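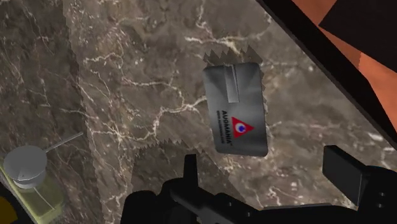 I'd been meaning to talk to Gus Baptiste about cat teeth for the better part of a year. We met at a dental wet lab in January, sharing a table and a very tired set of extraction instruments, and he said something over lunch that stuck with me: most of the cats he sees for "getting picky" aren't picky at all. They hurt. So I called him up, got him on a slow afternoon, and let him talk.

Gus runs the dentistry side of Trinder, a two-building practice where he's been for 11 years. Before that he did general practice, large and small, and he still sounds like a guy who'd be happy to go look at your goat.

I started with tooth resorption, since that's what I get the most emails about. How does he find it?

"X-rays. I mean, you look, and you look carefully, and you run your explorer along the gumline, but then you take the films," he said. "I did it without full-mouth films for my first few years and I cringe thinking about what I left behind."

He told me about a cat named Jurčo (his owners are Slovak, and yes, Gus practiced the name before the first visit). Jurčo was 6, a big gray indoor guy, in for a routine cleaning. He had one spot of pink tissue creeping up onto a lower premolar, the kind of thing you could easily write off as a bit of gingivitis.

"The owners were expecting a polish and home by three," Gus said. "We took films and there were 4 teeth involved. Two of them looked completely normal from the outside. So now I'm on the phone, with a cat asleep, explaining to somebody why the plan just changed."

I asked how he handles that call, because I am bad at that call! I always talk too fast and end up apologizing for the cat.

"You have the call before you have the call," he said. "At drop-off I tell them, I don't know what I'm going to find, and here's the low number and here's the high number. Then you ask what they'd want if you can't reach them, and you write it down. If the first time they hear the word extraction is when the cat's under, you've already messed up."

We got into type 1 and type 2 lesions for a while, and I'll spare you most of that. The short version is that he's strict about crown amputation. If the root is clearly being replaced by bone and there's no visible periodontal ligament or root canal on the film, and no sign of infection, and no stomatitis, he'll consider it. Anything else and the whole root comes out.

"People love crown amps because they're fast. I love them too! But I've had cats referred to me that were still sore months later, and you take a film and there's a nice healthy root sitting in there with a canal in it."

Pain control was where he really got going. He does nerve blocks on every extraction, no exceptions, and he thinks a lot of clinics skip them out of nerves on the vet's part (his joke, not mine). He told me to practice on cadavers until finding the mental foramen in a cat stops feeling like a guessing game. I told him it still feels like a guessing game. He said, "Then practice some more."

He's also picky about mouth gags. No spring-loaded ones in his building, period – he worries about blood flow getting squeezed off when a cat's jaw is held wide open, and he's read enough about cats waking up blind to never want to see it. If he needs to prop the mouth, he uses something small and takes it out often.

I wanted to know about money, because somebody always writes in to ask. Gus didn't dodge. The biggest dental bill he's signed off on was $3,949, for a full-mouth extraction on an older cat with awful stomatitis, and that included the rechecks.

"That's a lot of money, and I said so," he told me. "I don't like it when we pretend it isn't. We talked about doing it in two stages and they decided to just get it over with."

And the cat?

"Eats kibble. Dry kibble, on purpose, with no teeth. They all do it and owners never believe me."

Before we hung up I asked what he'd have general practice folks change first. He said to look in the mouth last, when you've already made friends, and to lift the lip on both sides even if the first side looks great. He also wants everybody to ask about chewing, and to ask in plain words: does she drop food, does she tilt her head, does she run off from the bowl.

He's teaching the feline extraction lab again at Drusberg, and he said there are still a few spots if you don't mind early mornings. I signed up. I'm bringing my own elevators this time.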